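Clearing the craft table in one go

My work table does everything: letters, wrapping, school labels, mending a lampshade. By the end of October it was so buried that I was cutting paper on the arm of the sofa, so I finally gave it a proper sort, and I'm so pleased with how it works now that I want to pass the whole method on. It needs one free evening and a cup of tea!

Start by taking everything off. All of it, even the lamp. Put it on a sheet on the floor and wipe the table down with a barely damp cloth, then a dry one, going with the grain. If there's old glue, leave a warm cloth on it for a minute or two and ease it off with the edge of a plastic card — never a knife, which I learned on my last table.

Next, try every pen. Scribble with each one on scrap paper and be ruthless. I got rid of 7 dried-up felt tips and a highlighter that had been pale grey for years. Pencils get sharpened there and then, before they go back, or you'll be hunting for the sharpener at the worst moment.

Only now bring things back, and begin with what you reach for every time. For me that's a marker, scissors, pencils and a good light.

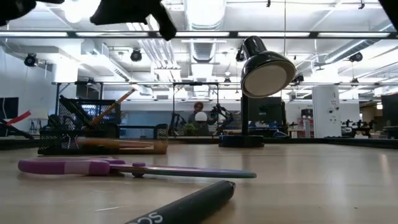
Marker, scissors and pencils, with the mesh organiser on the left and the lamp on the right.

I love a wire mesh organiser for this sort of table. You can see through it, dust drops out when you turn it over, and a quick swish in soapy water does the rest (dry it well, as cheap mesh can rust at the joins). Mine is from Nisbet, the hardware shop near the station, and it has lasted through two house moves.

Lamps deserve a bit of thought too. If you're right-handed, try yours on the left for writing, so your hand doesn't throw a shadow over the line. For cutting I like it wherever it lights the blade best, so I move it about quite happily. Dust the inside of the shade when it's switched off and cool. You'll be amazed at the difference!

Sticky scissors? Wipe the blades with a little surgical spirit on cotton wool, keeping your fingers well clear of the edge, and let them dry open. Then put one tiny drop of oil on the pivot, snip a few times and wipe off the extra. Keep one pair for paper and another for fabric, and tie a ribbon round the fabric pair so the household knows.

Store markers lying flat if they have a tip at both ends. Ordinary ones can go cap down.

Next month: drawer dividers from cereal boxes.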